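Anyone go to the Endton open day?

benchmonkey40
Went along on Thursday with my brother-in-law. Parking was a nightmare (only 15 spaces!) but it was free and the tea was decent. Mostly I wanted to see the two-armed sorting bench, with hand tools on the table and a yellow tray at the back to sort them into. Anyone else go?

Jeptoo Owino
I did! Loved it. My lad asked why the arms were so slow and the chap doing the talk was really patient with him.

gristle_and_glue
Slow is right. I stood there 15 minutes and could have tidied that lot in one go with my elbow. Came home and did my own shed out of spite.

benchmonkey40
Bit harsh! It's a demo, they're not trying to sell you one. I'd rather watch it dither over real pliers than whizz through foam blocks.

gristle_and_glue
Fair enough, but the leaflet said "workshop ready" and it isn't.

Jeptoo Owino
Did you get any pictures? Mine are all of the back of somebody's coat.

benchmonkey40
They let us have a few off their own cameras, so have these:

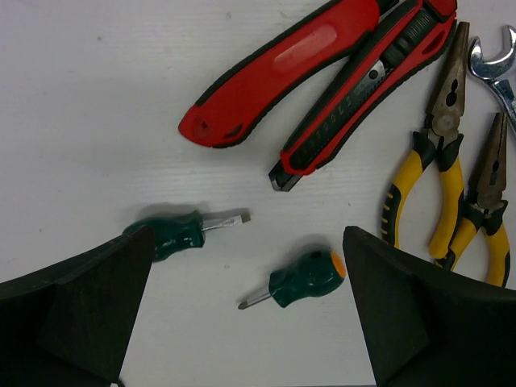
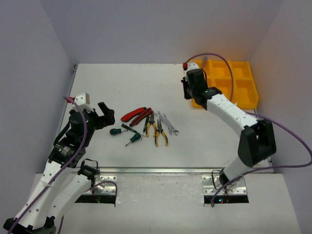
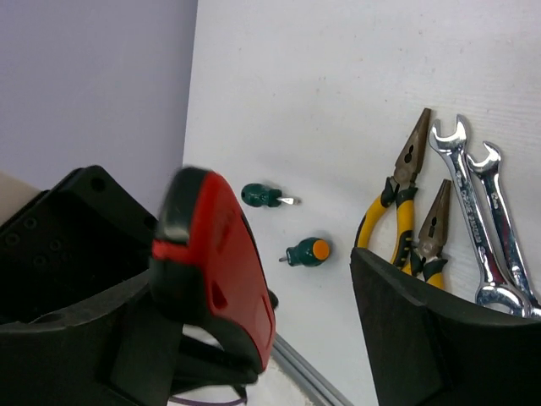 Green stubby screwdrivers in all three. I've got a pair a lot like them somewhere.

Maureen Cropper
I missed this one but went in November, when they had a single arm and it was sorting spanners. Two sounds like a step up. Do they still make you book for the talk?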